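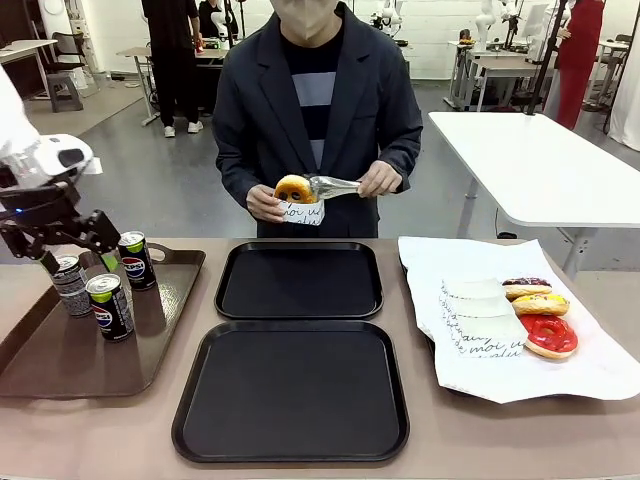
Chapter 7
Choosing a Service Robot for the Counter

A company which sells a robot for food service rarely sells only the arm. It sells a kit, and the buyer must learn to read the kit as a list of promises. At a refreshment counter these promises meet very different objects. A can of Pepsi stands upright on its tray and has a hard wall, so a two-armed machine can take it from above with little trouble. A glazed donut is another matter. The man in the face mask holds his with metal tongs and brings it down into a paper wrapper in his other hand, and both hands must agree on where the opening is. In this chapter we use such a counter to ask which tasks a buyer may give to the machine, and which tasks should stay with the staff.

Our main case is the Groltano counter kit, offered by the firm Illholm. The kit contains two arms, two grippers, a control box and a software license for one year. It can be bought, or it can be rented for 900 dollars per month with service included. We compare it in Section 7.3 with the Flultano, an older product with one arm and a lower rent of 566 dollars. The price difference looks simple, but the reader will see that the contracts do not cover the same things — replacement fingers, for instance, are included in one and charged separately in the other.

The measurements come from a trial at the Paquette cafeteria, where the Groltano was used in January during the morning service. In this trial 302 orders were recorded. Of these, 126 contained only canned drinks, and they are treated separately in Table 7.2. Orders with soft or sticky food need a longer discussion, and Section 7.4 is given to them.

After reading this chapter, you should be able to:

read a supplier's offer and find what is missing in it;
divide a counter task into steps for the machine and steps for a person;
calculate the monthly cost of a rented kit, with cleaning time included.

Key terms: payload, gripper, handover, cycle time, service contract

7.1 What the Offer Says

The Illholm offer is four pages long. The first page gives the payload and the reach of each arm, and most buyers stop there. We begin with page three, where the supplier lists the objects used in its own tests.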